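Brassage et dégustation, notes de cours
Séance 4 : l'eau, cette grande oubliée de la pinte

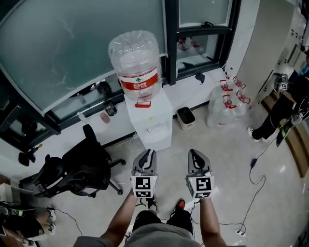 On a passé trois séances sur le malt, le houblon et la levure, et je sais que plusieurs d'entre vous attendaient surtout la suite sur les levures belges. Patience ! L'eau mérite bien ses deux heures. C'est de très loin l'ingrédient le plus abondant de la bière, et c'est celui qui m'a fait faire les plus grands progrès quand je brassais encore dans ma cuisine (avec une marmite trop petite, mais passons).

Rappel de la séance 3 : à l'empâtage, les amylases découpent l'amidon en sucres. Elles sont sensibles à la température, on l'a vu, et aussi au pH de la maische. Le pH dépend du malt et de l'eau ensemble, et c'est par là qu'on entre dans le sujet du jour.

1. Ce qu'il y a dans une eau de brassage

Le calcium d'abord. Il fait baisser le pH de la maische en réagissant avec les phosphates du malt, il aide la levure à floculer et il donne des moûts plus clairs. Beaucoup de brasseurs visent entre 50 et 150 mg/l.

Le magnésium : la levure en a besoin, mais le malt en apporte presque toujours assez. Au-delà d'une certaine dose il devient amer et franchement désagréable, donc on n'en rajoute qu'avec prudence.

Les bicarbonates, qui font l'essentiel de l'alcalinité. Ils s'opposent à la baisse du pH. Avec une grosse proportion de malts torréfiés, qui sont acides, ils rendent service ; dans une blonde légère, ils donnent une amertume rêche et une couleur un peu plus soutenue qu'on ne voudrait.

Les sulfates : ils soulignent le houblon, l'amertume paraît plus sèche, plus nette. Les chlorures : rondeur, douceur, impression de corps. Retenez bien ces deux-là, toute la dégustation de fin de séance tourne autour d'eux.

Le sodium, enfin, arrondit à faible dose et devient salé très vite. (Sauf si vous brassez une gose, auquel cas amusez-vous.)

2. Quand la géologie écrit les recettes

J'adore cette partie du cours. Avant qu'on sache corriger une eau, on brassait avec celle du puits, et les styles se sont adaptés au sous-sol.

Plzeň : une eau d'une douceur extrême, presque pas de minéraux. La pils y trouve son amertume fine et sa couleur paille.

Burton-upon-Trent : du gypse partout, des sulfates à foison. Les pale ales y prennent un mordant magnifique, avec parfois cette petite note soufrée que les Anglais appellent le « Burton snatch ».

Dublin : une eau riche en bicarbonates, que l'orge grillée des stouts vient équilibrer.

Munich : une eau elle aussi carbonatée, et donc des dunkels, bien avant les helles.

Attention tout de même, ces profils historiques qu'on trouve dans les livres sont à prendre avec des pincettes. Beaucoup de brasseries traitaient déjà leur eau, ne serait-ce qu'en la faisant bouillir pour précipiter une partie des bicarbonates. Recopier « l'eau de Dublin » au milligramme près ne vous donnera pas un grand stout.

3. Le chlore et les chloramines

Si votre bière sent le pansement ou le désinfectant, pensez d'abord à l'eau du robinet. Le chlore réagit avec les phénols du malt et de la levure et forme des chlorophénols, perceptibles à des doses infimes. Le chlore libre s'en va à l'ébullition ou en laissant reposer l'eau une nuit à découvert. Les chloramines sont bien plus tenaces : il faut un filtre à charbon actif, à débit lent, ou un peu de métabisulfite de potassium.

4. Étude de cas : la Flerkell

La brasserie Tevlow nous a gentiment ouvert son cahier de brassage, et c'est une mine ! Benedicta Atinga, qui y dirige la production, a brassé 2 versions de la Flerkell, leur pale ale maison. Même malt, même houblon, même levure ; seul le rapport sulfates/chlorures change. La version A est à 3 pour 1 en faveur des sulfates, la version B est à l'inverse.

Le lot retenu pour la vente porte le numéro 921, et c'est une version A. Kyung-tae Yoo, qui animait le panel, a noté ceci dans la marge : « La B plaît à la première gorgée, la A donne envie de finir le verre. » On verra si vous êtes d'accord avec lui.

Regardez aussi le pH relevé à l'empâtage, presque identique dans les deux cas. Normal : gypse et chlorure de calcium apportent tous les deux du calcium. On change la saveur sans trop bousculer les enzymes, et c'est ce qui rend la comparaison si parlante.

5. Dégustation

Servez les deux versions à la même température, entre 8 et 10 °C, dans des verres identiques. Commencez par le nez, sans parler à vos voisins (je sais, c'est dur). Notez ensuite :
- l'attaque : ronde, vive, neutre ?
- l'amertume : où se pose-t-elle, et combien de temps reste-t-elle ?
- la finale : sèche ou sucrée ?
- le corps, en vous rappelant que la densité finale est la même.

Refaites un tour quand les verres se sont réchauffés. Les écarts bougent, et souvent les préférences aussi.

6. À préparer chez vous

Procurez-vous l'analyse d'eau de votre commune, en mairie ou sur le site de votre distributeur. Relevez calcium, magnésium, sodium, sulfates, chlorures et bicarbonates (ou le TAC, en degrés français : multipliez par 12,2 pour obtenir les bicarbonates en mg/l). Choisissez ensuite un style qui irait bien à cette eau sans aucune correction, et un autre qui demanderait du travail. Dites en quelques lignes ce que vous ajouteriez, ou avec quoi vous dilueriez.

Ceux qui brassent déjà peuvent tenter l'expérience directement dans le verre : une pincée de gypse alimentaire dans une blonde du commerce, une pincée de chlorure de calcium dans une autre, et on goûte. C'est rudimentaire et c'est passionnant !

Séance 5 : les levures belges, enfin. Apportez deux verres tulipe chacun et relisez la page sur les esters.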